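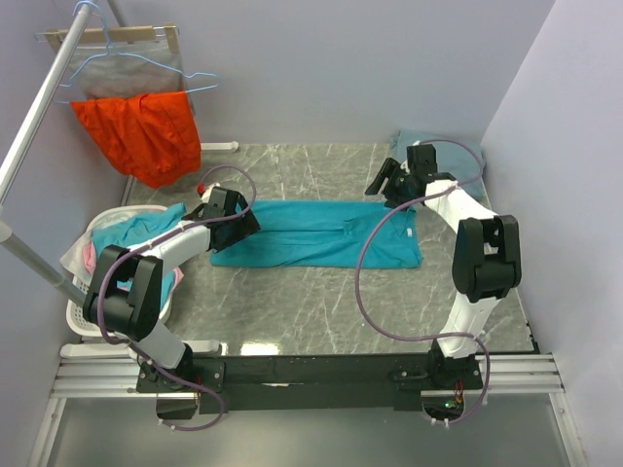
Two arms on one teal T-shirt, with the basket on the left.

When the laundry I work for in Clendurton started folding with arms, I figured my tips page would have to close up shop. I have been folding for 19 years, and most of what I know is in my thumbs. Well, I still fold every shift, only less of it, and I've picked up a whole new drawer of tips, many of them good for an ordinary kitchen table too. So get yourself a coffee and I'll pass them along.

Sort before you feed. We used to sort as we folded, because a person can grab a sock out of a pile of towels and think nothing of it. Now there's a sorting job at the start of the shift, and we trade off on it. Shirts go with shirts, and anything with straps, long ties or a hood goes on the hand table. Try it at home on a big wash day – all the T-shirts first, then all the pants – and you'll get into a rhythm you never get when it's one of each.

Give the shirt one good shake and lay it down flat. Hold it by the shoulders, snap it, and set it down with the side seams straight. The girls at Herkavden, the bigger laundry across the river, told us this before we started, and we didn't listen for 3 weeks!

Turn everything right side out at the basket. It's dull work, and I do it with the radio on.

Keep your stacks low. Our rule is 8 shirts to a stack, then it moves to the shelf. A taller stack leans, and somebody ends up folding the bottom half over again.

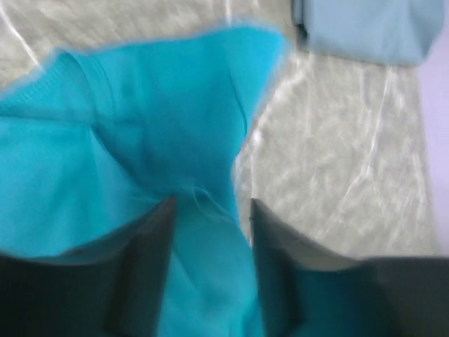

Do you still check every piece by hand?
We check every piece that goes out to a customer. Somebody picks it up, looks at the collar and hem, and presses it with a flat palm before it goes in the bag.

Now for the people side, which is what folks write to me about. My wrists are a good deal happier, I'll say that first. What I miss is the talking, as four of us used to stand around one table and now we're spread out. We asked for our break to be taken together at 3 in the afternoon, and we got it, and I'd tell any shop making a change like this to settle the breaks early. Ask for training on the clock, too, and have the stop button shown to everyone, including the part-timers.

One more and I'll let you go. Keep a notebook by the table and write down whatever gets sent back to be done by hand. Ours is mostly fitted sheets and those slippery blouses – no surprise to anybody who has ever fought with one.

Last updated in January

Comments

drorkex_mom: The low stacks tip saved my linen closet. I was going up to the ceiling in there.

Pressroom Pat: We're getting folding equipment in the spring and I'm nervous about my hours. Good to hear about the breaks, I'm bringing that up.

lintroller7: What do you do about fitted sheets at home? I roll mine in a ball and shut the door on them.

Write to us at the Clendurton Folding Table | Copyright Clendurton Folding Table | Back to top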